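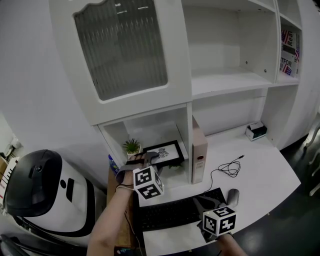
Should a student robotics course spend half its term recording people doing chores by hand? I think it should spend more than half, and grade the recordings as strictly as the code.

By Duarte Meireles
5/25/18
5 minute read

I have taught the manipulation project course at the Merau campus for long enough to have changed my mind about it twice. The first version was a build course. Teams of four designed an arm, ordered parts in March, and spent the last two weeks finding out which joint would strip its gears. The second version gave every team the same arm and graded the planner. The third version, which finished last week, had students strap a gripper to each hand and tidy a desk.

The complaint reached me in writing. Josefina Yáñez, who teaches the control sequence and whose opinion I take seriously, wrote that our seniors were being "trained as a pair of hands." Her argument is that collection work is labor, that labor is cheap, and that a four-year program has better uses for its final project. I want to answer it at more length than I managed in the faculty meeting.

Start with what the task contains. A student wearing two hand-held grippers has given up eight fingers, most of the wrist, and all sense of touch at the tips. A marker cube on each gripper gives the tracking software a pose, provided the camera can see it. The student must now move a keyboard, straighten a picture frame, or set a plant back on its shelf, and must do it with the cubes in view, the elbows out of the way, and no corrections that a two-finger gripper could not make by itself. Most cannot do this on the first day. They twist the cube away from the camera at the moment of contact, because that is how a human wrist likes to approach a small object.

That error teaches more about grasp planning than my lectures did. A student who has lost tracking on the same object six times running will start to ask which approach directions are available at all, which of them keep the marker visible, and whether the object should be pushed out from the wall before it is picked up. Those are the questions a planner has to answer. In the second version of the course, students met them as terms in a cost function and tuned the weights until the demo passed.

The numbers from this term are not flattering, and I give them for that reason. The section recorded 633 episodes. Of those, 374 survived the first check, meaning both cubes were tracked from start to finish and the task was completed. Frida Skov, our teaching assistant, then reviewed the survivors for consistency: same start pose, same order of steps, no pauses longer than the protocol allowed. She passed 227.

Josefina reads the gap between the first figure and the last as waste. I read it as the course. Every rejected episode came back with a reason code, and the team had to propose a change to the protocol before it was allowed to record again. One team rewrote its protocol until the text fit on a single sheet. Another discovered that its two members held the left gripper at different heights and that the trained policy had averaged them, with the result that it closed on air between the two. No assignment I have written produces that understanding of what a mean squared error does.

There is a stronger form of the objection, and Maëlys Gautier made it in the hallway. She pointed out that the students who did best were careful and patient, and that the grade may have measured temperament. I accept part of this. A student who writes good software and hates repetition will suffer in this course. I would add that the same student will suffer in any lab that trains on real data, and that the senior year is a reasonable time to find out. I have also moved 20 percent of the grade to a written analysis of rejected episodes, where the impatient student usually does well.

The part I would not defend is the scheduling. We had one recording station and too many teams. Sessions ran late, and the episodes recorded after nine at night were measurably worse. The Rivadeneira section, which Pilar Urrutia runs on the same syllabus, split its sessions into 40-minute blocks with a forced change of operator, and its rejection rate was lower than ours. We will copy that in the fall. We will also stop using the Menia scheduler, which double-booked the station twice and has no way to record who wore which gripper.

I will keep two things as they are. The desk stays a normal desk, with cables, paper, and things that tip over. Several colleagues have proposed a bare table with foam blocks, and it would raise our yield at once. It would also remove the problem. And the students who record the data will go on being the students who train on it. When those jobs are split, the person at the keyboard blames the operator, the operator never sees the loss curve, and the protocol stops changing.

Josefina has offered to run a section her way next year, with purchased data from Relico and all of the contact hours spent on the learning code. I have agreed to share test tasks so the two sections can be compared. The comparison will be small and the students will not be randomly assigned, so I would ask both sides to hold off on large claims, mine included.

Related
Why our lab stopped building its own arms
Reason codes: a short list for student recording projects
What the Rivadeneira section changed
Letters: grading patience

Contact the editors | © 2018 Merau Engineering Teaching Review | Back to top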